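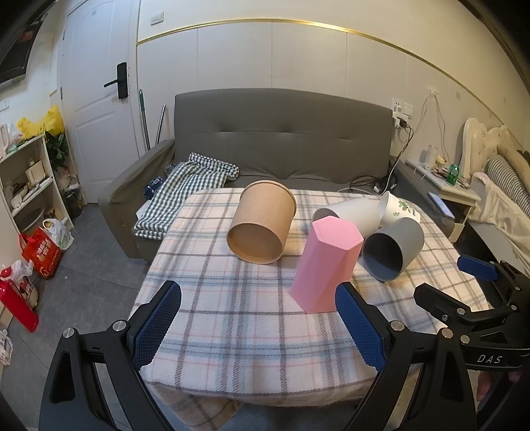 Thursday, late

I'm too wound up to sleep, so I'm writing this at the kitchen table with my shoes still on. The clinic levy passed second reading! I sat through all of it, four hours on a folding chair, and I'd do it again tomorrow.

The Costitz council has been putting this thing off since before I moved here. The levy pays for a walk-in clinic in the old Kesus building, open evenings, with a nurse on site and a doctor three days a week. You don't need insurance to be seen (that was the part they fought over, of course). The county covers the first year of rent, and the town has to find the rest.

They had 109 people signed up to speak and cut us all down to one minute each. I'd practiced for three! I threw out everything about state matching funds and just talked about Mom driving 40 miles for a blood pressure check. My voice wobbled but I got to the end before the buzzer.

Afshin Yazdani went two people after me and he was terrific. He'd read the whole ordinance, even the appendix, and he'd caught that the income table was last year's. The clerk wrote it down right there. I love it when someone reads the appendix.

Then the vote, five to two. I'd guessed four to three, so somebody moved, and I think it was Cheng Street's councilwoman, who asked such good questions about the billing office. I want to write to her this weekend and say thank you — people only ever write in when they're mad. 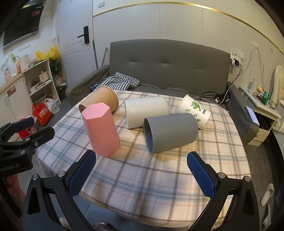 Friday, before work

Slept maybe five hours and woke up still happy. The paper says a household at the middle of the table would pay $200 a year, and already there's a man in the comments who has it at $700. I started a reply, then deleted it and made eggs.

Things to do: ask the clerk when the corrected table gets posted. Find out if the Histier bus will stop at the Kesus building in the evenings, or the late hours won't help the people out there much. Call Mom and tell her she's in the minutes.

Final reading is in March. I've already asked for the night off!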